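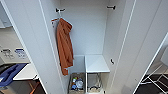 Jollholm labelling rules, cupboards and closets

A label in this set describes what was in view at the moment it was written, and the whole of these rules follows from taking that sentence more seriously than is strictly comfortable. Annotators are tidy people with strong views on how a home should be run, and left alone they will label the home they would have kept. Take a tall cupboard with both doors open. The orange towel on the left gets the state "hanging". It does not get "clean", "dry" or "put away", however well it seems to be doing. The black hook on the right-hand wall gets "empty", and it does not get "missing towel", as if there had been a tragedy.

What is in the set

Up to 2,000 short clips of storage spaces in lived-in homes, cut into episodes, each with a text label for every object that matters to the task. Jollholm is the storage part of a larger household set kept by Wavov. Kitchens and bathrooms have their own card, with their own arguments in it. Please don't bring those here.

800 episodes have been checked by a second reader. The rest have been checked by the person who wrote them, which we record as "unchecked".

Naming things

Use the plainest name you would bet your lunch on. If you can see that something is a bottle, write "bottle". If you can see that it is blue, write "blue bottle". If you believe it is fabric softener, keep that belief warm and private until the label on the bottle can be read.

When several things are crowded into a basket and you can't tell where one stops and the next begins, use "items, mixed" and give the container its own entry. One early batch from Desjardins had 11 separate names for the contents of a single basket, including "probably sponge". A robot trained on "probably sponge" will reach for it with great confidence.

Colours: one word, two if you must. "Orange" is fine. "Burnt sienna" goes back to you with a note.

Places

Left and right are the viewer's, always. Not the cupboard's. The cupboard's opinion was tried in version 1 and cost us most of March.

A thing is "on" a surface only if the surface is holding it up. A thing under a low shelf is "under", even if it is also on the floor of the cupboard. Pick the relation that a robot would need to know first in order not to hit something.

Doors are objects. Label them with a state: open, closed or part open. A robot that ignores a door will meet it eventually.

Free space

Mark bare surfaces and empty hooks. This is the rule people skip, as it feels silly to write down an absence, but a put-away task needs somewhere to put things. Use "free" for a surface with nothing on it and "empty" for hooks. Never use "available", which implies permission.

Private things

Medicines, letters, screens and anything with a person's name on it are blurred before labelling. If one has slipped through, stop, flag the episode as "hold", and don't describe what you read in the flag. You would be surprised. We were.

Second reading

The second reader works from the clip first and opens the existing label afterwards. Reading the label first is quicker and produces excellent agreement, all of it worthless. Where the two readers differ, the vaguer label wins until a third person looks. Episodes with more than 40 labelled objects are split before they go to anyone.

Known faults

The earlier clips use "cabinet" and "cupboard" for the same thing. Both are accepted. We have stopped discussing it.

The Catberg converter drops any label with a comma in it, so "items, mixed" must be exported as "items_mixed". Yes, we chose the comma. Yes, before we chose the converter.

"Basket" covers wicker, wire and anything else with a rim and holes.

Changes to the rules go to Teresa Pacheco, in writing, with the episode that made you want the change. "It looks wrong" is accepted as a subject line but needs something under it.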